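Teleop notes, soft goods task

Carrying on from the September sheets. Plan was to finish the cloth episodes and leave the tins for next week. Target is 100 good ones, and we had 33 before today.

Garnet drove first, I logged. The start position is the same as last time, arm parked high, then down over the white surface. He is still coming in too fast on the last bit. Asked him to slow down and pause before closing, because the pause gives us a clean point to split approach from grasp when we label.
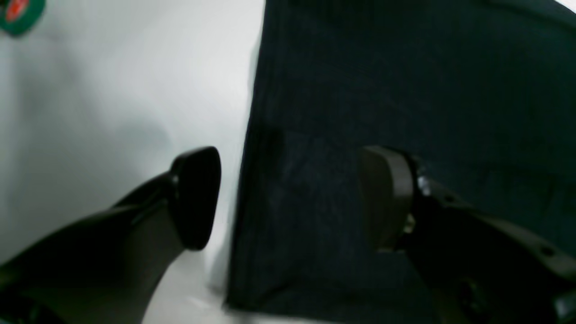 Bestwood, October 18, 2024

Grasp is on the left edge of the dark cloth item, one pad on either side of the edge. It runs close to straight up and down in the wrist view, so lining up sideways is easy enough. Depth is the hard part. Dark fingers on dark teal cloth, and the right pad hardly stands out at all. Garnet was going by the small metal fastener next to that pad, which catches the light. I tried the same when I took over and it does help, but a strip of pale tape on the outside of the finger would be better. Must ask Darcy first in case it upsets the earlier data.

Kept 16 episodes, threw out 10. Most of the bad ones were mine - I closed too early and pinched a fold in place of the edge. Two were the Stuseo pedal dropping out mid-run. Jaxon has the spare and says the cable is the fault, so swap that before anything else.

Tried guiding the arm by hand as well, for comparison. It feels more natural and the paths are smoother, but my sleeve kept getting into the overhead view, so none of those are saved.

Wrist pictures are a bit soft, worst along the finger edges and in the folds. Osvaldo wants the exposure shortened and another lamp put low down, as the bottom third is very dark. Will do both on Monday and note the settings at the top of the sheet.

Green round thing stays top left for now. Do not move it between episodes.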